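Meklow extends bottle deposit to still drinks, sets single return value

MEKLOW, October 3, 2026

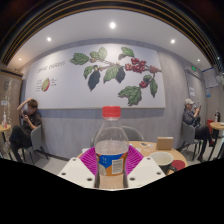

A clear plastic bottle with a red screw cap and a printed barcode panel.

The Meklow district council has approved a revised beverage container ordinance that places a deposit on all sealed plastic bottles sold in the district, including still water, juice and cold tea. Until now the deposit applied only to carbonated drinks.

Under the new text, retailers will collect 9 cents per bottle at the register and list the charge on a separate line of the receipt. The full amount is refunded when the bottle is returned with its barcode legible. Crushed bottles are accepted as long as the code can be read. Caps may be left on.

The ordinance replaces a two-rate system in which small and large bottles carried different values. Stores had reported that the two rates led to frequent mismatches between counter refunds and the monthly settlement with the depot at Irkness, where returned containers are weighed, sorted and baled.

The processing contract stays with Chantharasri, which runs the Irkness depot and a smaller transfer yard in Sisel. The company told the council in July that the baling line could take the added volume on its present schedule, but that the yard in Sisel would need a second covered bay before winter. The council set aside funds for the bay in the same vote.

District records list 758 registered points of sale for bottled drinks. Stores with a sales floor larger than 80 square meters must accept returns during all opening hours. Smaller stores may opt out, provided they post the address of the nearest return point at the entrance. Cafes and restaurants that serve bottled drinks for use on the premises are not required to charge the deposit to customers, though they will pay it to their suppliers and can reclaim it through scheduled pickup.

Glass bottles, cartons and metal cans are outside the scope of the measure. A proposal to include cans was withdrawn before the vote pending a cost estimate for separate storage at Irkness.

Existing stock without the updated deposit mark may be sold for 6 months after the ordinance takes effect. Bottles from that stock can be placed in curbside recycling but will not be eligible for a refund.

Registration forms for return points are available at the district office in Meklow and at the Sisel yard. Retailers that already take back carbonated drink bottles keep their current registration number and do not need to apply again.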